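Clearing the big table (again)

So the big wooden table got its yearly sort-out this month, and I'm weirdly happy about it! If you've been reading a while you know the one – Dineo Shezi sold it to me when she moved to Clulton, and it has been a magnet for junk ever since. Mail, chargers, half a sewing project, you name it.

My plan was simple. Pick up one thing, decide, put it somewhere, no "maybe" pile. I gave myself until 10 in the morning and ran over by two coffees, mostly thanks to Oriana calling to ask if I still had her cake tin (I did, sorry Oriana).

Cords were the worst part, as always. I found 32 of them in the end, and I could name what maybe half were for. Anything I couldn't match went into a bag for Themba, who likes that sort of puzzle.

By lunch I was down to the blue cloth and the black straps on one side and the thin white cable on the other, and I could see the wood grain again – so pale and shiny under the lights!

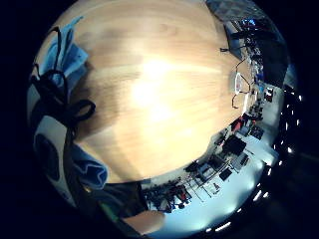

What's next

The shelves, I guess. Wian says to start at the bottom and work up, so that's the plan for May. If you have a good way to store straps without them knotting up, please leave me a comment!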